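Wovumton open day, quick notes before I forget

Got back late last night so this is going up in bits. Will fix the typos on the weekend. Maybe.

Went up for the Skyrme Mill open day, Mon 26 May, the one they put off from February when the road was out. Two hours in the car each way, gravel for the last stretch, worth it. Parking in the paddock out back, gold coin at the gate, scones in the old wool store. Went with the early group because the late one was booked out. 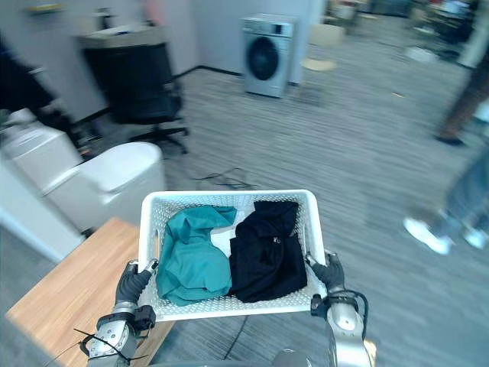
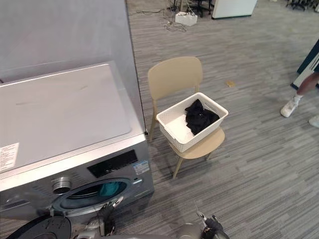 Wool first, as that's what I drove up for. Skyrme still does the whole lot on one site, scouring through to finished blankets, and you walk it in the order the fleece goes. Start in the scour shed. Hot, loud, smells like wet sheep and soap, you stop noticing after a bit. Greasy wool goes in one end the colour of old rope, through a row of long bowls with rakes pushing it along, comes out cream. Grease gets spun off and sold for lanolin. The guide was good on why you can't rush it: too much heat and too much movement and the fibres lock up, and once it's felted it's felted. Same at home, she said, and told us to keep woollens well away from the ordinary wash. Fair enough, plenty of us have a front loader like the silver-grey one in the second photo and just chuck the jumper in with everything else. Wool cycle or by hand, cold, dry it flat. I have ruined two good jumpers so I wrote that down.

Then carding. Favourite bit. Big rollers covered in wire teeth, the wool goes in as clumps and comes off as a web so thin you can see the floor through it. We weren't allowed past the yellow line, which was right, the belts on that thing are older than my parents. The carder is a Brindia, came out second hand and got put together by the mill's own fitters over a winter. They still make some of the parts on site becuase you can't buy them any more.

Spinning was only half running. Long weekend crew, they said. Still got to see a frame doffed, full bobbins off and empties on, very fast hands. Asked about breaks in the yarn. Mostly it's dry air, so they mist the room on bad days. My glasses fogged up on the way in.

Looms upstairs. Ear plugs handed out at the door, take them. Up to 375 blankets in a good week, a lot less when they're doing the fancy checks because of all the colour changes. One loom had a travel rug on it in mustard and navy, ordered by a shop in town, not for sale, I asked. Stairs are steep and there's no lift, so ring ahead if that's a problem, they'll do you a ground floor version.

Finishing is where it stops looking like sacking. Washed, milled a bit to close up the weave, then brushed to raise the nap. They let us feel a before and an after. No comparison. The edges are whipped on an old machine by the window, and the labels go on last.

Shop: seconds bin is the go. Picked up a grey single with a pulled thread I can't even find now. Full price ones are dear but they'll see you out. Cards fine, reception isn't great so the machine takes its time. Yarn on cones too, undyed, if you knit.

Grumbles. The tour ran over so we missed the dye house, which was half the reason I picked that day. Toilets a long walk from anything. And the sign at the Hurance turnoff has fallen over, I went straight past it and had to come back. Turn left at the silos.

Food was good. Scones went early, pumpkin soup lasted, tea from an urn the size of a wheelie bin.

Next one isn't up on thier page yet. Wear closed shoes, they do turn people away for thongs. Bring a jacket for the yard and something thin for under it, the scour shed is boiling.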